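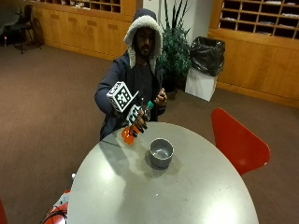
Every shared office I have ever rented a desk in has had one good table, and people will arrange whole careers around it. Ours is the round gray one by the mail cubbies. It seats two comfortably and four if nobody has elbows. I have been at Lustotton since July, paying for what the contract calls a flexible desk, and I have flexed exactly one way, toward that table.

The case against it is short. The top is pale and a bit shiny, so the overhead lights come straight back up at you, and by 10 in the morning you are squinting at your own sandwich. The chairs are red molded plastic and were designed by someone who stands all day. The carpet is brown. I have nothing to add about the carpet.

The case for it is that it's where people drink things. There's a kitchen at Lustotton, technically, with a kettle and a laminated sign about the kettle, but the kitchen has no place to sit, so everything wet travels down the hall and ends up on the round table. My mug lives there. So do the orange drinks, which have been popular since it got cold and which I can't explain, orange being a summer flavor as far as I'm concerned.

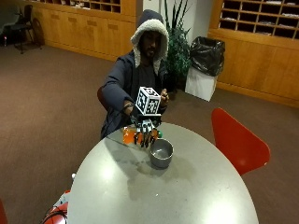 Hood up, gray bowl at the ready.

About the temperature. The building is run by an outfit called Endale, and Endale believes in 62 degrees the way other people believe in an afterlife. I wrote to them. Shakuntala Nishad, who has the desk across from mine and a much better letter-writing style, wrote to them too, and got back a PDF on layering. So we layer. A fleece-lined hood is the correct garment for this room, and I have looked at several with real envy while sitting there in my blazer like a fool.

I'd also like to say a word for small gray dishes. They're too small for soup and too wide to drink from with any dignity, and I've come to like them for that. They hold 31 almonds. I ate lunch out of one for a week while my lunchbox was lost (it was in the mail cubbies, under the papers, where I had put it).
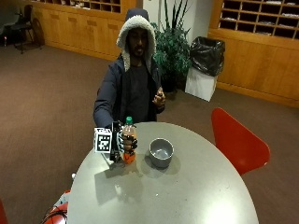

Shakuntala thinks we should ask for a second round table. I'm against it. A second table means a choice, and then you'd have to pick who to sit with, and I work from a shared office so that I can be near people without picking them. With one table you just turn up with your drink and move your stuff over a bit.

What I would accept is a plant closer to it. The tall spiky one does fine back by the white column, but it's wasted on the trash bin. I've put in a request. Endale will no doubt send me something about sunlight, and I'll read it at the table, with my coat on.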